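Notebooks > Norari bench > June > Right arm dropping out

Back on the dropout. Writing this up properly because I've been scribbling on the backs of delivery notes and Felista can't read any of it (neither can I, half the time).

Short version: the right arm goes limp in the middle of a reach. The software loses the wrist joints, then the elbow, and then the whole thing sags until it meets something solid. The left arm carries on as if all's well, and that's the part that bothers me more than the sag. If one side dies I want both sides stopped, and at the moment they don't even seem to be on speaking terms.

Started at twenty to ten. Ran the plain reach loop with nothing to pick up, out and back at half speed, and let it go on while I made tea. It managed 266 cycles before the first drop. I'd put a folded towel down where the gripper lands, so no harm done, but the bang it makes is horrid and Sławomir came through from next door to see what had fallen over. Restarted, same settings, and it went after 22. Restarted again and it wouldn't fail at all, so I gave up and had an early lunch.

Things I was sure it was, and it wasn't:

The power supply. Swapped in the spare from the Jatlow box, the heavy one, and got the same dropout inside ten minutes. I had the meter on the output for that run and the voltage barely twitched. Put the old one back. The Jatlow spare has a dodgy switch by the way, it needs a proper shove, please don't assume it's off because it looks off.

Heat. I stuck the little thermometer on the elbow housing and the motor was hardly warm when it went. It also fails in the first minute some mornings, so I don't know why I spent so long on this one. Wishful thinking, probably. A fan would have been such an easy fix!

The new build of the Masanja controller. Rolled back to the one we had before, and it dropped out twice. Rolled forward again. Felista had said all along it wouldn't be that, and I owe her a coffee.

So, after lunch, wiggling. I know, very scientific. Motors on, arm held still, one hand near the stop button and a wooden spoon handle in the other to prod the cables with. Prodded along the shoulder: nothing. Prodded along the white link: nothing. Pushed the cable sideways up near the wrist, where it comes round from the camera end, and the wrist went dead at once. Did it 3 times in a row, dead each time. I may have shouted.

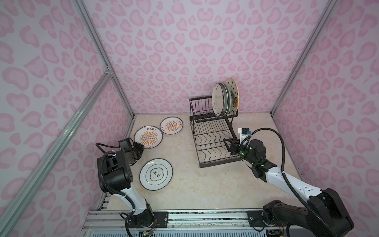
My guess is that the plug at the wrist end is working loose, and that the cable is doing the pulling. We've given it far too much freedom up there. The loop on the right arm swings out in that great wide arc before it comes back down along the link, whereas the left one hugs the outside of its arm over the elbow, and the left one has never once dropped out on me. When the right gripper is in by the lower part of the dish rack, the wrist is well stretched out towards it and all that cable has to follow. I also don't love that it's going floppy right next to a wire rack with plates standing in the top. For now plate runs are off, and that goes for everybody, me included.

Took the cover off at four. One of the pins in the wrist plug is sitting lower than its neighbours, and I could push it home with a fingernail and it slid back out when I tugged. Took a new lead out of the Dinlow drawer, fitted it, and tied the cable down in two places so the pull lands on the tie and the plug is left alone. Prodded it with the spoon again, quite rudely, and it held. Left the reach loop going over the towel until almost six with no dropouts, but given how it behaved this morning I'm not calling it fixed.

Still to do:

Overnight soak on the right arm, towel stays down, lid of the stop button taped open.

Ask Sławomir whether the controller can halt both arms when either one loses a joint. He thinks it's a setting. I think it's more work than that.

Check the same plug on the left arm, even though it's behaving.

Reorder wrist leads, that was the last long one.

Felista, if you're in before me, please read the log before you restart anything. I want to see the last few lines if it stopped in the night.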